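omley-staub: Staubmesswerte aus Werkstätten und Steinbrüchen

Hallo und schön, dass du reinschaust! Ich sammle hier Messwerte zu Quarzfeinstaub am Arbeitsplatz, erst nur für mich, inzwischen fragen aber so viele danach, dass ich alles ordentlich abgelegt habe. Omley heißt das Ganze nach dem ersten Steinbruch, in dem ich messen durfte.

Was drin ist

Der Datensatz hat 542 Messreihen aus 3 Betrieben: dem Steinbruch Omley, der Natursteinwerkstatt Clendthorpe und der Gießerei Skoscombe. Davon sind 162 personengetragen (Pumpe am Gürtel, Sammelkopf am Kragen, im Atembereich), alle anderen stationär. Pro Reihe gibt es eine Zeile in messungen.csv, die Wägeprotokolle liegen im Ordner protokolle.

Die wichtigsten Spalten:

reihe_id: laufende Nummer, Lücken sind normal (verworfene Filter)
betrieb: omley, clendthorpe oder skoscombe
taetigkeit: Freitext, leider ziemlich bunt, von "Sägen nass" bis "Fegen, Halle 2"
dauer_min: reine Pumpenlaufzeit ohne Pausen
a_staub: alveolengängige Fraktion in mg/m³
quarz: Quarzanteil in mg/m³, leer heißt nicht bestimmt, also bitte nicht als Null lesen!
maske: ja, nein oder unbekannt

Wie gemessen wurde

Immer über eine Schicht oder einen klar abgegrenzten Teil davon. Die Filter habe ich vor und nach der Messung gewogen, die Quarzbestimmung lief über das Labor Kongkaew. In Skoscombe fiel im März die Absaugung aus, die Werte aus diesem Monat sind deshalb deutlich höher und in der Spalte bemerkung mit "absaug_def" markiert. Ich lasse sie bewusst drin, wer Mittelwerte rechnet, filtert sie am besten vorher raus.
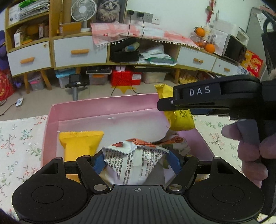
Bekannte Macken

Bei rund 84 Reihen fehlt die Angabe zur Maske, da war ich am Anfang einfach schlampig. Die ältesten Dateien aus Clendthorpe haben noch Kommas als Dezimaltrennzeichen, das Skript einlesen.py fängt das ab (Excel eher nicht, ich habe geflucht). Und bitte keine Rückschlüsse auf einzelne Beschäftigte ziehen: Namen und Schichtpläne sind raus, und das soll auch so bleiben.

Wofür die Daten nicht taugen

Für eine Gefährdungsbeurteilung in deinem eigenen Betrieb musst du selbst messen lassen. Über Silikose oder andere Erkrankungen sagt die Tabelle auch nichts, Gesundheitsdaten habe ich nie erhoben.

Nutzung

Frei für Lehre und Forschung, Quelle bitte als "omley-staub" angeben. Fehler gefunden? Mach gern ein Ticket auf und schreib die reihe_id dazu, dann schaue ich ins Protokoll.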